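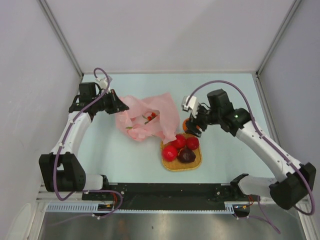
Two arms, pink bag, fruit basket.

Nov 20, 2020

Season pass work for Gollbridge, continued. Notes mostly for me and Cormac Duggan.

Spent the morning on the XP curve. Current build has 60 tiers at a flat 400 XP each. Playtest comments say the early tiers feel slow and the last stretch feels like nothing at all. Tried a version where the first ten cost less and everything past tier 40 goes up to 700. Spreadsheet is in the usual folder, tab "curve_b". Tier 41 is a visible step on the graph and players will spot it, so it needs smoothing between 36 and 44. Not done yet.

Weekly quests: the "win three matches with a support hero" quest still counts surrendered matches as wins for the side that surrenders. Reproduced it twice on the Tranetti map, could not get it on Buckley. Cormac thinks the map script sends the match result before the surrender flag is set. He is looking at the event order. Until then the quest is off in the test build.

Reward track. Moved the Bakomwood terrain skin from tier 50 down to tier 25. It is the best looking thing we have and hardly any testers got to it. Tier 50 now has the announcer pack, which is missing four lines. Placeholder audio is in, and it is loud. Turn your headphones down before claiming it.

Claim button: if you claim two tiers quickly, the second reward shows up in the inventory but the track still shows it as locked until restart. Display only — I checked the account record and the item is granted once. Low priority but it will generate tickets.

Ran the old save migration after lunch. 1,337 test accounts went in and all of them came out, but accounts with a gifted pass lost the "gifted by" name. The field is there and blank. I think the column got renamed on one side only. Restored from backup, will rerun when that is fixed.

Release date: still nothing to say in public. The forum thread asking for one keeps getting bumped. We agreed to post that the pass is coming in February and leave the day out until the migration runs clean. Cormac will write the post, I will check the tier numbers in it before it goes up.

To do
- smooth tiers 36 to 44
- rename the gift column, rerun migration
- chase the four announcer lines
- surrender flag (Cormac)
- decide if leftover XP carries over past the last tier. I say yes, Cormac says cap it. Ask the economy people.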